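Section 4: Setting Up Your Olline Headlamp for Winter Walking

Welcome to the fun part! By now your lamp is charged and the strap is threaded (Section 3), so let's get it tuned for cold, dark evenings. Give yourself a quarter of an hour the first time. After that you'll do it in your sleep, or at least with your gloves on.

4.1 Fitting the lamp over a hat

1. Loosen both strap sliders all the way.
2. Put on the hat you plan to wear. A thick knitted one needs a lot more strap than you'd think.
3. Set the lamp in the middle of your forehead and the battery case at the back, just above the bump of your skull.
4. Tighten one slider, then the other, until the lamp stays put when you shake your head.
5. Run the cable along the left side and press it into the two clips.

Note: If the strap creeps upward, move the battery case down by the width of a finger and try again.

4.2 Choosing a beam

The Olline has three beams, and we love all of them for different things. Hold the top button for two seconds to switch on, then tap to move through them.

Low — 13 lumens. Map reading, finding keys, talking to friends without blinding them.
Trail — 200 lumens. Your everyday walking beam.
Full — 410 lumens. Junctions, stream crossings, looking for the next marker.

1. Start in Trail.
2. Tilt the lamp down two clicks. The bright spot should land a few steps in front of your boots.
3. Walk a short loop near home and change the tilt one click at a time.
4. When it feels right, hold both buttons until the red light blinks twice. The lamp will now always start in this beam.

Fresh snow throws a lot of light back at you, so on a white path you can often drop to Low and still see plenty. Try it! Your battery will last far longer, and your eyes get a chance to adjust to the dark on either side.
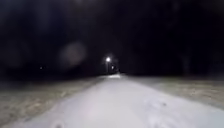 Fig. 4-2. Snow-covered path at night.

In falling snow or fog, use Low and tilt the lamp one more click down. Full will light up every flake in front of your face and hide the ground behind them.

CAUTION: Do not look into the lens in Full, and do not point it at drivers, skiers or animals.

4.3 Keeping the battery warm

Cold drains any battery, and below freezing you will notice it. The extension cable (part 732, in the small pouch) lets you carry the battery case inside your jacket.

1. Switch the lamp off.
2. Unplug the short cable from the battery case.
3. Plug in the extension cable and turn the collar until it clicks.
4. Route it under your collar and put the case in an inside pocket.

Note: Leave a little slack at the neck so you can turn your head freely.

CAUTION: Never charge a battery that is below freezing. Let it come up to room temperature first, even if you're itching to get back out.

4.4 After the walk

1. Wipe the lamp with a dry cloth.
2. Open the battery case and leave it open overnight.
3. Hang the strap up to dry, away from stoves and radiators.

Go on to Section 5 for long-term storage and replacing the strap.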